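Neunundsiebzig Prozent wovon?

Von Ilze Šimkus

Die Zahl steht auf der dritten Folie, groß und grün: 79 Prozent. So oft soll die neue Steuerung von Taveo einen Gegenstand greifen, den sie vorher nie gesehen hat. Gelernt hat sie das aus Vorführungen mit einem handgeführten Greifer. Menschen nehmen das Gerät in die Hand, räumen damit Dinge von hier nach dort, eine Kamera läuft mit, und aus den Aufnahmen entsteht das Verhalten des Roboters. Kein teurer Arm beim Sammeln, keine Fernsteuerung, keine Programmierung von Bahnen. Ich finde die Idee gut. Die Zahl glaube ich trotzdem nicht, jedenfalls nicht so, wie sie dasteht.

Fangen wir mit dem Nenner an. Im Bericht ist von 243 Versuchen die Rede. Erst im Anhang erfährt man, dass sie sich auf neun Gegenstände verteilen, also 27 Versuche je Gegenstand. Wer wissen will, ob ein System mit Unbekanntem zurechtkommt, hat damit neun Beobachtungen und ziemlich viele Wiederholungen. Der Unterschied ist keine Spitzfindigkeit. Tauscht man zwei der neun Gegenstände aus, kann das Ergebnis um ein gutes Stück wandern, und niemand außerhalb von Taveo weiß, in welche Richtung. Wie die neun ausgewählt wurden, steht nirgends. Ich habe im Anhang zweimal danach gesucht.

Dann der Vergleich. Das ältere Verfahren, gegen das man antritt, heißt im Bericht Solberg und kommt auf 75 Prozent. Vier Prozentpunkte, bei 243 Versuchen knapp zehn Griffe. Ein Fehlerbalken fehlt. Außerdem wurde Solberg mit den Einstellungen betrieben, mit denen es einmal veröffentlicht worden ist, während am eigenen Verfahren, so der Text wörtlich, »bis zur Stabilisierung der Ergebnisse« gearbeitet wurde. Wer lange genug an einer Seite der Waage schraubt, bekommt seinen Ausschlag. Das muss gar keine böse Absicht sein. Man hört eben auf zu suchen, wenn das Ergebnis gefällt.

Was mich mehr stört, ist das Wort »Alltagsumgebung«. Es kommt in der Zusammenfassung vor, in der Einleitung und noch einmal im Ausblick. Unter Alltag verstehe ich eine Küche mit schlechtem Licht, eine Werkbank voller Späne, eine Schublade, die klemmt. Gesammelt wurde auf Tischen und ausgelegten Flächen, hell und übersichtlich, mit viel Platz um jedes Ding herum. Für einen Anfang ist daran nichts verwerflich. Man sollte es nur so nennen.

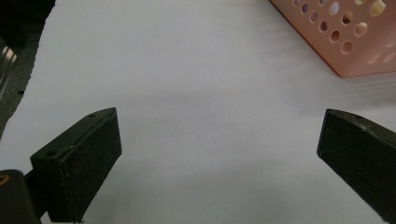

Ein heller, ruhiger Hintergrund nimmt dem Netz einen großen Teil der Arbeit ab. Was sich abhebt, ist vermutlich das Ziel. Ob das System gelernt hat, Gegenstände zu erkennen, oder bloß, auf Kontraste zuzufahren, lässt sich aus einer Erfolgsquote nicht ablesen. Dafür müsste man die Unterlage wechseln und alles andere gleich lassen. Die Gruppe in Gutitach hat im August genau so einen Test vorgeschlagen, ein paar Seiten lang und ohne großen Aufwand nachzumachen. Im Bericht wird er in einer Fußnote erwähnt und auf künftige Arbeiten verschoben.

Mir wird gern entgegnet, ich verlangte von junger Forschung zu viel. Bei Ramcombe, wo man das Verfahren in die Kommissionierung übernehmen will, hat mir ein Entwickler gesagt, perfekte Versuche gebe es nicht und man müsse irgendwann anfangen. Mag sein. Aber dort plant man bereits Schichten um eine Quote herum, die auf neun Gegenständen beruht. Einer von fünf Griffen geht nach Taveos eigener Rechnung daneben, und was danach passiert, ob das Ding liegen bleibt, herunterfällt oder zerdrückt wird, ist gar nicht erfasst. Für ein Lager wäre das die erste Frage gewesen.

Ich wünsche mir von Taveo die Rohdaten, und zwar auch die der Fehlversuche. Dazu eine Liste der Gegenstände, die man ausprobiert und wieder weggelegt hat. Bis dahin lese ich die grüne Zahl als Auskunft über neun Dinge unter günstigen Bedingungen.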